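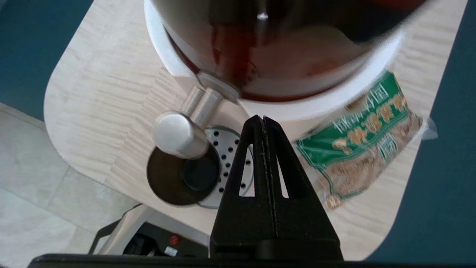 ## 2. Getränkespender und Tische einrichten

So, jetzt zum Teil, den ich am liebsten mache. Wenn du in Dultitz die Frühschicht hast, fängst du mit dem Spender an und gehst erst danach an die Tische – der Aufguss braucht seine Zeit, und in der kannst du wunderbar den Rest erledigen. Ich schreibe dir das so auf, wie ich es selbst mache. Jhosep macht manches in anderer Reihenfolge, das geht auch, aber bitte entscheidet euch pro Schicht für eine Variante!

### 2.1 Behälter vorbereiten

1. Deckel vom Sketberg abnehmen und beiseitelegen, Unterseite nach oben.
2. Den weißen Behälter mit klarem Wasser ausspülen. Kein Spülmittel am Morgen, das kommt nur abends dran (siehe 2.5).
3. Hebel mit dem silbernen Knauf einmal ganz öffnen und das Spülwasser in einen Krug laufen lassen. Läuft es zögerlich, sitzt noch etwas im Auslauf, meistens ein Teeblatt.
4. Hebel schließen und kurz mit dem Finger unter den Auslauf fassen. Tropft es nach, den Hebel noch mal öffnen und wieder schließen.

**Hinweis:** Am Hebel bitte nie den ganzen Spender verschieben. Ich weiß, er sieht aus wie ein Griff und liegt gut in der Hand, aber die Verbindung zum Behälter ist kurz und mag das überhaupt nicht. Immer unten am Sockel anfassen, mit beiden Händen.

### 2.2 Aufguss ansetzen

1. Zwei Beutel von der großen Marulanda-Mischung in den Krug geben.
2. Mit Wasser aufgießen und 20 Minuten ziehen lassen. Der Wecker steht im Regal über der Spüle (der gelbe geht vor, nimm den anderen).
3. Beutel herausnehmen und nur abtropfen lassen. Wer sie ausdrückt, bekommt einen bitteren Tee und ein Gespräch mit mir.
4. Durch das feine Sieb in den Behälter gießen, dann mit kaltem Wasser auf 6 Liter auffüllen und umrühren.

Der fertige Tee ist dunkel, rotbraun und glänzt schön, wenn du von oben draufschaust. Ist er eher orange, war er zu kurz drin. Dann lieber einen kleinen, kräftigen Nachschlag ansetzen und dazugeben, als den ganzen Behälter wegzukippen.

**Achtung:** Niemals kochendes Wasser direkt in den Spender! Auch dann nicht, wenn es schnell gehen muss und schon jemand an der Tür steht.

### 2.3 Abtropfblech und Ablage

Das Lochblech unter dem Auslauf ist nur eingelegt. Zum Reinigen am Rand anheben, unter fließendem Wasser abbürsten und von unten gegen das Licht halten, dann siehst du sofort, welche Löcher noch zu sind. Gut abtrocknen, sonst gibt es Kalkränder. Beim Einlegen darauf achten, dass es nirgends hochsteht – einmal drüberstreichen reicht. Wenn es kippelt, kippelt auch jedes Glas darauf.

Kleine Snacks in Tüten dürfen neben dem Spender liegen, solange sie nicht auf dem Blech landen. Nasse Tüten will keiner anfassen.

### 2.4 Die Tische

Während der Tee zieht, sind die Tische dran. Ich fange immer hinten an und arbeite mich zur Theke vor, dann laufe ich nicht über den frisch gewischten Boden.

1. Tischplatte feucht abwischen, auch die runde Kante vorne. Da sammeln sich die Krümel, besonders nach Kuchentagen.
2. Die hellblauen Halter von Steka ausleeren und innen auswischen. In die kleinen Löcher im Boden kommst du mit einem Wattestäbchen.
3. Halter zurück auf den Tisch, ein Stück von der Kante weg. 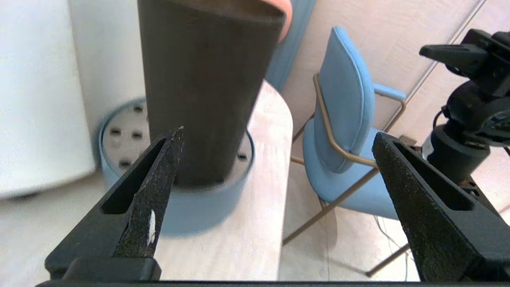

4. Stühle abbürsten, immer in eine Richtung. Auf dem hellblauen Stoff sieht man jeden Strich! Die gepolsterten Armlehnen nicht vergessen.
5. Die goldenen Gestelle nur trocken abreiben, mit dem weichen Tuch. Scheuermilch hatten wir im Januar einmal ausprobiert, und ich möchte darüber nicht mehr reden.
6. Kabel vom Boden aufnehmen oder an die Wand schieben, bevor du wischst.

**Hinweis:** Hohe, schmale Sachen gehören in die Mitte vom Halter und gerade hinein. Was oben breiter ist als unten, macht den Halter schnell kopflastig, also kurz antippen und schauen, ob er stehen bleibt. Wenn er wackelt, kommt etwas Niedrigeres hinein.

Flecken auf dem Polster sofort mit einem feuchten Tuch abtupfen, von außen nach innen. Tee geht frisch ganz gut heraus, am nächsten Tag wird es mühsam. Yeison hat für solche Fälle eine Sprühflasche im Putzschrank, unteres Fach. Vorher an der Unterseite vom Sitz testen, bitte wirklich.

### 2.5 Abends

1. Reste aus dem Behälter ablaufen lassen, nichts über Nacht stehen lassen.
2. Mit lauwarmem Wasser und einem Spritzer Spülmittel auswaschen. Weicher Schwamm, keine raue Seite, sonst wird die weiße Wand innen stumpf und nimmt die Teefarbe an.
3. Zweimal klar nachspülen, dabei den Hebel offen lassen.
4. Deckel schräg auflegen, damit Luft hineinkommt.

Bleibt trotzdem ein brauner Rand, hilft Zitronensäure, angerührt nach Packung. Wie man damit den Auslauf entkalkt, steht in Abschnitt 3.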